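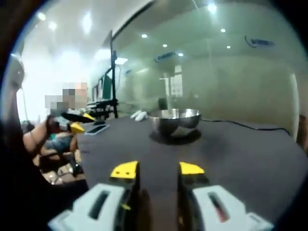
Clumis 20 cm mixing bowl, long-term review

I bought this bowl in September to replace a Wovusex that had lost its flat base and would spin whenever a whisk touched it. It has been used nearly every day since, mostly for bread dough, vinaigrette and egg whites.

The steel is thicker than on the Wovusex and the base is properly flat. With a stiff dough at 50 percent hydration it still creeps across a bare counter, so a damp cloth underneath is needed. The maker sells a silicone ring for this. I tried it and went back to the cloth.

The rim is rolled and closed. Open rims trap water and flour, and the old bowl dripped gray liquid onto clean plates for years. This one comes out of the dishwasher dry, apart from a little pooling in the base if it is loaded at a shallow angle.

Capacity is adequate for 6 egg whites. With 7 the foam reaches the rim before stiff peaks, and a hand mixer throws some of it out. Pouring is poor – there is no lip, and thin batter runs back down the outside unless you commit to a fast tilt.

The polish scratches. A balloon whisk leaves fine circular marks inside within a week, and they do not come out with the cleaning paste Zatbridge sells. They have no effect on use.

Volume marks would have been welcome. The Gallagher bowl has them, but it is also heavier and does not nest with anything else I own.

Recommended for general use. For batter, buy something with a spout.

Busisiwe Coetzee
13th November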